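Print this page | E-mail this page

Course Handout 4: Demonstration Visit, Sterkon Open Day

2. Hand-held grippers

Sterkon demonstrated the collection setup for the Brolier exercise in May. The operator works with one gripper per hand. Note the finger opening before contact — it sets the limit on object width.

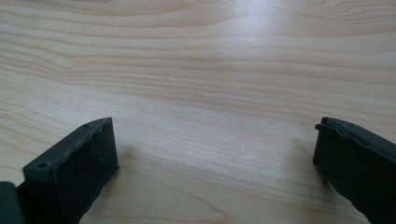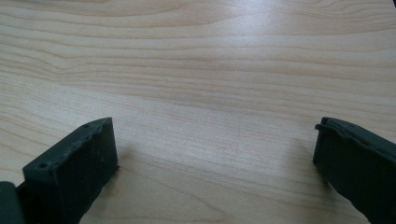
Jaws open over bare tabletop in both finger views.

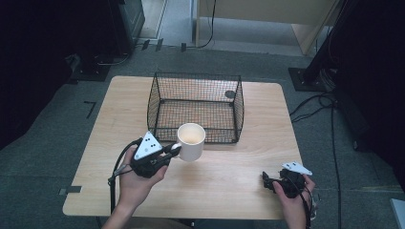
3. Points for the write-up

a. State which gripper holds the mug and where the jaws clamp it.
b. Compare what the finger view and the head view each show of the table.
c. Limit: 4 pages. Background reading is in the Grerkonton reader, p. 38.

Contact: Sqalli course office | Back to top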